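Workshop notebook, December
Bathroom corner, vanity storage

Started a little after 9 this morning with coffee in one hand and the drawer list in the other. Today was all about the vanity: what goes in it, where, and whether a person who has never seen the room could guess right on the first pull. I've been putting this off because the shelves at the Skindstead end were more fun, but we can't keep handing people a bathroom where the toothpaste lives with the spare light bulbs.

Quick recap for whoever picks this up after me. The cabinet has the double doors on the left and the two drawers on the right, one over the other. Last month's plan (Poojary plan, the one on the green sheet) had everything daily in the upper drawer and everything spare behind the doors, and the lower drawer was "misc." Misc is a terrible word to put on a drawer! It had filled up with sample sachets, a dead nail brush, three hair ties and a plug that fits no sink we own. I tipped the whole thing out onto a towel and binned most of it. The plug I kept, I don't know why.

New plan is this. Upper drawer stays daily: comb, floss, paste in use, the little scissors. Lower drawer becomes packets, meaning anything still in its wrapper that a guest might need, so toothbrushes, soaps, that sort of thing. Doors keep the tall stuff and the cleaning bottles. Cups stay out on the counter at the back, by the wall, where they're easy to grab and don't get knocked when you lean in to the tap.

I wiped both drawers with the mild stuff before anything went back. The lower one had a ring of old shampoo in the back corner that took me three goes and a plastic scraper. White interiors show every last thing, which I suppose is a point in their favor. Also tightened the knob on the upper drawer from the inside, it had been spinning. Quarter turn too far and it binds, so go easy. 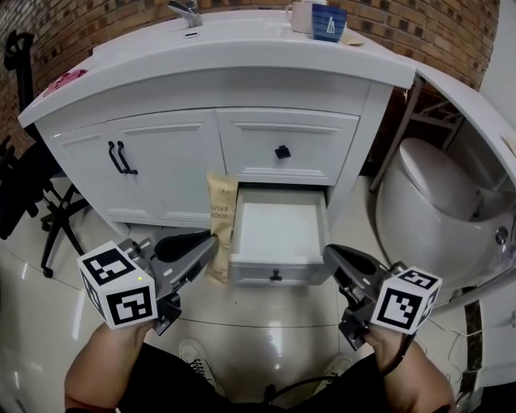
Kumaresan Rajan

Lower drawer pulled out and empty, what looks like a toothbrush package up against its left side. I like this drawer best with nothing in it, to be fair. It gives you a proper look at how much room there is, and there's more than I'd been giving it credit for.

So, packets. My first thought was to lay the toothbrush packs flat and stack them, and I did try that on the towel first. Looks lovely for as long as it takes somebody to want the bottom one. Then I tried them on edge, like cards in a box, with the printed side toward you. Much better. You can read what you've got and lift one out with two fingers. The trouble is they flop over once the row gets thin, so they need something to lean on. I cut a divider from a Faltden box lid and it held up through 20 opens and closes with a short row in there. On the slammed ones the last pack slid down a bit. I'd like to try a strip of that grippy shelf liner under the row before I call it done.

Soaps went at the back. I had them at the front for a while and the smell hit me every time I opened the thing – not bad, but a lot at that hour.

The Omoveo trays arrived around lunch, by the way, and they're too deep. I measured twice and ordered once and still got it wrong, because I measured the opening and forgot the lip. They clear it by nothing at all, so the drawer shuts but it scrapes. I've put them on the bench with a note. They'd do fine behind the doors for the cleaning cloths, if anyone wants to have a go. Receipt is in the folder and we have up to 50 days to send them back.

Labels: I'm leaning toward no labels inside the drawers and one small one on the inside of the left door. People don't read labels in a bathroom, me included. I wrote "packets" on a bit of tape for the lower drawer and then peeled it off again after tea. If the front row is facing you, that does the job.

Still to do:
Shelf liner under the toothbrush row (ask stores, last roll had 5 feet left on it)
Card for the counter with the refill list, needs shorter wording
Check the door hinges, the one nearest the drawers creaks
Decide about the plug
Metal rack behind the toilet, haven't touched it, needs a going-over with a damp cloth at the very least

Packed up at 4:40. Towel is in the wash, scraper is back in the tray by the door, and the cardboard offcuts are under the bench in case the divider needs a second try.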